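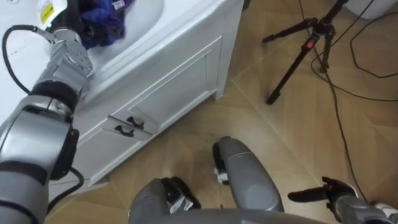 Figure 1. The robot's left hand with a bundle of purple and dark blue cloth in the bathtub.

When our group chose laundry and housekeeping as the topic for our automation project, I will admit I had pictured something rather grander, a factory perhaps, with long belts and flashing lights. What we got was the practice flat at Szalai, a guest house and laundry company on the edge of Travositz, and a very patient staff who let us sit in the corner with our notebooks from September until the end of term. I wouldn't swap it now – the tea alone was worth the bus ride!

Szalai looks after 79 holiday flats and employs 22 people, most of whom have been cleaning for years and know far more about cloth than we ever will. The company is trying out a two-armed robot for the lifting and bending jobs, and bathtubs come high on that list. Reaching over a rim to gather up towels and clothes is hard on the lower back, and when we asked the staff to name the task they would most gladly give away, that was the answer we heard again and again (followed closely by duvet covers).

We gave out a short questionnaire, sat in on the morning shift and wrote up what people told us over their break. The worry we expected was about jobs, and it did come up, mostly from the part-time staff. What we hadn't expected was how much of the talk was about pace. A cleaner working alone does the tub, the mirror and the floor in whatever order suits her, and chats as she goes. With the robot in the room she has to plan around it, and several people said the morning felt chopped into pieces. One lady told us she missed being able to sing.

On the other side, two of the older workers had been moved to checking and stock, which they liked very much, and they have kept the same hours and pay. They also keep the fault book in Flulo, the program Szalai uses for its rotas, and the book has almost 400 entries so far. Plenty of these are only a line long, things like "start again" or "cloth caught on tap", but we found them the most useful thing we read all term.

Our group would like to see the cleaners asked about the order of work before the trial moves on to the Mavavville flats next spring. We have passed this on to the manager along with the questionnaire results, which are in Appendix B.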